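Werik Two-Arm Bench Kit

Shared workshop edition, plans and parts list

The Werik kit is a set of brackets, cables and printed parts for putting two small robot arms on one table. It is meant for people who already own the arms, or share them with others in a workshop, and want them to work out of the same bins without buying an industrial cell. The arms and grippers are not included.

We built the first one on a white tabletop at the Aston workshop, and the kit follows that layout. One arm mounts on the left and one on the right, and both reach in toward the middle. Bins go between them. Any open-topped plastic bin will do if the rim is low enough for the fingers to get over. We use a red one in the center for parts being picked and a blue one to the left of it.

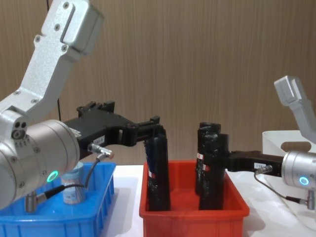
Siiri Hämäläinen
Design and build notes, Werik

The left gripper has one of the black cylinders by the top, and the right gripper is reaching for another in the same bin. This is the job that decided most of the dimensions. Two grippers over one bin need room for their wrists, and our first brackets put the arms too close together. The current brackets have slots, so you can move each arm out before you tighten it down.

Each gripper has a cable connector on its underside. The cable hangs in a loop before it meets the second connector. Keep the loop. A cable pulled tight will stop the wrist from turning all the way, and one left too long will catch on the bin. Move the wrist by hand through its full range before you power up.

What you get

Mounting brackets, 2
Table clamps, steel, with rubber pads
Gripper cables, 90 cm, straight connectors
Cable clips, bag of 10
Bin stops, printed, for holding a bin in place
Drilling template, paper, full size

What you need to add

Arms and grippers
A table that does not rock
Bins
Hex keys and a drill

Assembly takes two people some 2 hours. If the table is shared, use the clamps and skip the drilling. The Zuccaro version of the bracket has a wider foot for thin tabletops and can be swapped in when you order.

The software side is up to you. We run ours with Uvau, and the starter file is in the download folder with the bracket drawings. Set the speed low for the first runs and keep a hand near the stop button.

Replacement cables and clips are sold separately. The next batch of brackets ships in January. For questions about fit, write to Saoirse Ó Súilleabháin in orders and include the model of your arms and the thickness of your tabletop.

Page updated 22 December 2025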